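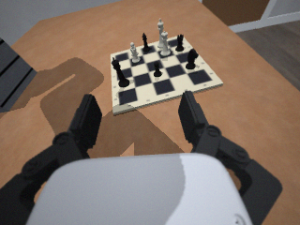 The simulated board from just behind the gripper, fingers open and nothing held between them.

How to run a robot chess demo at your open day

If you've ever stood next to a robot arm while a room full of visitors waits for it to do something, you know how long a minute can feel. We had 191 people come through the Kenthorpe open day last December, and a good share of them stopped at the chess table, so I've had plenty of practice at filling those minutes (and at making them shorter!). This page goes through how we set the demo up in the simulator and how we run it with a crowd. You won't need a real arm for any of it, just a decent computer and the biggest screen you can borrow.

Start with a small board. Ours is five squares by five, and I'd happily recommend it to anyone. A full chessboard means a lot of pieces standing close together, and the first time the gripper comes down among them you'll spend your whole afternoon setting knights back upright. On the small board you can still have a king, a bishop, a knight and a pawn or two, enough that chess players will lean in and start arguing about whose move it is. Let them argue. It isn't a proper game, and I say so early on.

Turn the board a little so it doesn't line up with the table. I like to do this in front of people, because somebody nearly always assumes the arm has memorized where everything goes. Drag the board a few degrees around in the scene editor, save, and press reset. Then ask a visitor to choose the piece.
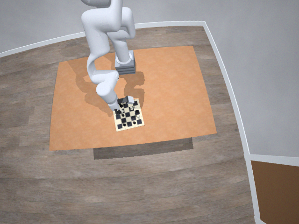

Loïc Lacroix
Open Day Coordinator, Tamiru Robotics Workshop

Now for the views. Keep two on the screen, one close to the gripper and one from across the room. From far away the pieces are tiny, and you really can't tell a bishop from a pawn, but visitors can follow how the arm bends out to the side of its base and loops back down to the board. Close up, they get the fingers. I start every group on the wide view and let them look for a while before I say anything at all – children especially will tell you what they think is going to happen, and that's a much nicer beginning than my little speech.

When you're ready for a move, go in this order:

Reset the scene and check that every piece is standing.

Open the gripper all the way.

Bring the arm over the chosen piece and stop there, above it. Switch to the close view.

Ask the group which way the fingers should turn. Take a show of hands if it's a lively bunch.

Lower slowly, close, and lift.

Set the speed slider to 40 for the lowering. It goes up to 100, and at full speed the whole thing is over before the people at the back have found a gap to look through. For the travel between squares you can go faster.

Sooner or later the gripper will knock something over. My colleague Slamet Govindasamy taught me to leave the mess on the screen for a moment and ask what the neighboring piece had to do with it. Tall pieces standing close together are the usual trouble, so if you have a nervous presenter, pick a pawn with some space around it for the first try. The pair of white pieces at the back can wait until later in the day.

Plan on 9 minutes for each group, questions included. We tried longer, and the line went out the door and got mixed up with the one for the Skerkano printing table, which didn't make us any friends over there.

Last thing: save a clean copy of the scene before the doors open, under a name you'll recognize when you're tired. Mine is called "chess morning," and I loaded it again at 2 in the afternoon after a very determined young visitor got hold of the mouse.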